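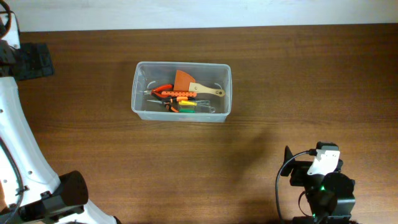
In praise of the dull task

Every January, when the new members of our robotics club have got over the excitement of being allowed in the room, somebody asks me when we are going to do something impressive. I have been helping with the club for long enough to have an answer ready, and it is always the same one. We are going to pick things up and put them down again, and we are going to do it until it stops going wrong.

I know how that sounds to a fourteen-year-old who has come in hoping for battles. I was rather taken with battles myself, once. But I have come to believe that a tub of hand tools is the best teacher we have. Pliers are a lovely, awkward shape. They lie across each other, their handles spread out just where you wanted to put a finger, and a scraper will swing round if you take hold of it a little too near the end. Any child can reach in and lift out the right tool while talking about something else entirely, and it is only when you ask two arms to do it that you begin to notice how clever a hand is.

Last year's group kept a notebook (paper, with tea on it) and wrote down every attempt at the Ponuvitz task, as we call it, after the street where the club first met. They got to 459 attempts. The first 142 make sorry reading, I must say, and I treasure them. Somewhere in the middle the handwriting changes from "failed again" to "slipped, came in too flat", and there, to my mind, is the whole of an education in one line.

Lionel Hervieu, who runs the regional Zineck Cup, disagrees with me about all this, and has done so very kindly over a good many cups of coffee. He thinks youngsters need a crowd and a clock, and he points out that almost 200 of them turned up to his last final, while I have never filled a minibus. He has a point – I wouldn't want the Cup to go. I would only ask him to find room in it for a slow event, with no buzzer, and marks for the notebook.

We start again at half past four on Thursday, and the kettle will be on.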